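The Purkdale Trip

So Fionnuala Sheehan called me at seven in the morning, which is a thing only Fionnuala would do, and said, "I'm getting married and you can't tell Carol." I had one sock on.

"Why can't I tell Carol?"

"I want to tell her in Purkdale. In person. At the lake."

You should know that the three of us have gone to Purkdale every June since we were twenty-two. Same cabin, same terrible beds, same fight over who sleeps by the window. We used to go as three single girls with a cooler. Then Carol got married, and then Carol got divorced, and I dated a man from Birkett for six years who never once came up to the lake (his allergies, supposedly), and Fionnuala just never seemed to want anybody. She had her dog and her job at Clevent and she was perfectly happy, and I think Carol and I kind of leaned on that. Whatever mess we were in, Fionnuala was fine!

And now she was getting married, to a man named Paul I had met exactly once, at a gas station.

I am bad at secrets. I told my mother that same night, but my mother doesn't count. I did not tell Carol, even when she called to ask what I was bringing, even when she said, "Fi sounds weird, does she sound weird to you?" I said she had a cold.

We drove up in Carol's car, all 187 miles of it, with Fionnuala in the back eating pretzels and kicking my seat every time I opened my mouth. Carol talked about the house. She'd finally gotten an offer on it, 4,000 under what she wanted, and she was going to take it.
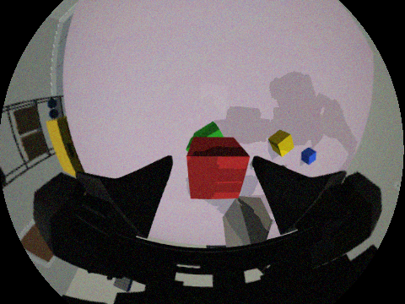
"You should take it," Fionnuala said.

"I just said I was going to."

"I know. I'm agreeing with you."

It went on like that until Jurkura, where we always stop for pie. Carol went in to get us a table, and I turned around and said, "Fi, do it now. Please. I can't do three more hours of this." She shook her head. She'd gone a funny color. It hit me then that she was scared, and in all those years I had never seen her scared of anything, not even the time the canoe went over.

"What if she's sad?" she said.

"Then she'll be sad and she'll have pie."

We went in. Carol had already ordered for us, two cherry and one peach, and she was folding her napkin into smaller and smaller squares. She waited for the waitress to leave.

"Is it Paul?" she said.

Fionnuala looked at me. I put both my hands up. I swear I hadn't said a word!

"He called me in April," Carol said. "He wanted to know your ring size. He figured I'd know, on account of we share gloves."

"You've known since April?"

"I told him a six. Was it a six?"

Fionnuala dug around in her purse and pulled out a ring wrapped in a tissue, and she put it on right there next to the creamers. It was way too big. It slid clear down to her knuckle when she tipped her hand, and Carol started laughing, and then she was crying some too, and she reached across and took half of Fionnuala's peach pie without asking.

"I get the window bed," she said.

We let her have it.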